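Are paper straws saving anything?

The coffee place on Parton switched to paper straws in October and put up a sign about the ocean. I asked what they cost. A box of 100 runs them $2 more than the plastic did, and every drink went up a quarter. Funny math.
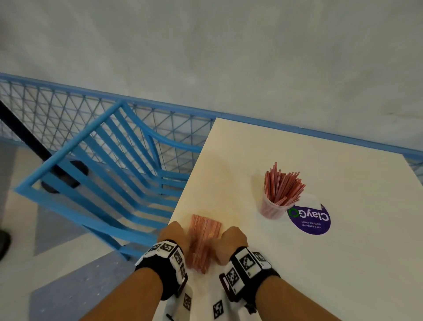 My iced tea still comes in a plastic cup with a plastic lid. Saodah Pillai emailed to say small steps count. Maybe -- but I'd like to see somebody measure one. Until then I'm drinking from the rim, and I'd like my quarter back.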